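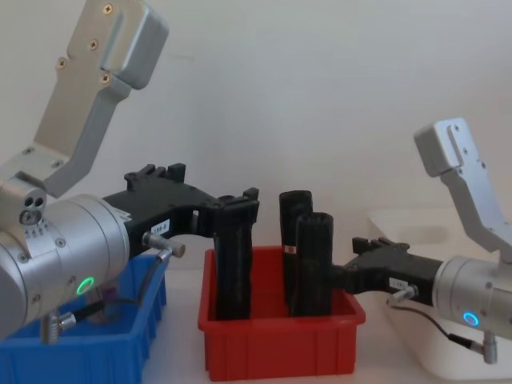

4.2 Setting out the bins

1. Wipe the tabletop and let it dry.
2. Line up the three plastic bins with their long sides parallel. The red bin goes next to the blue one.
3. Stand cylindrical items upright in the red bin.

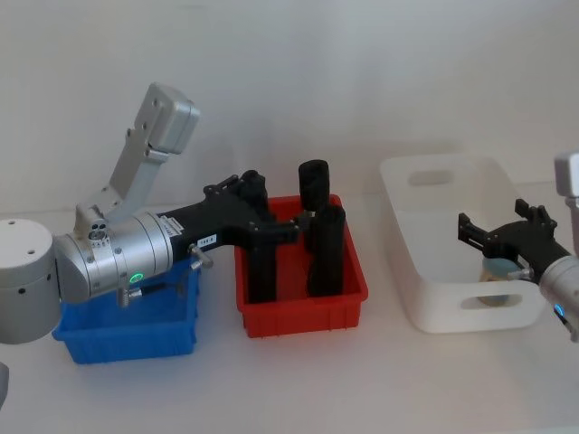 4. Record the contents on the Stanside bin sheet, one line per bin.

Note: Spare bins are ordered under part no. 2647.

Caution: Do not load any bin above 6 lb. Do not stack filled bins.

4.3 Cleaning

Wash bins by hand in warm water with mild soap.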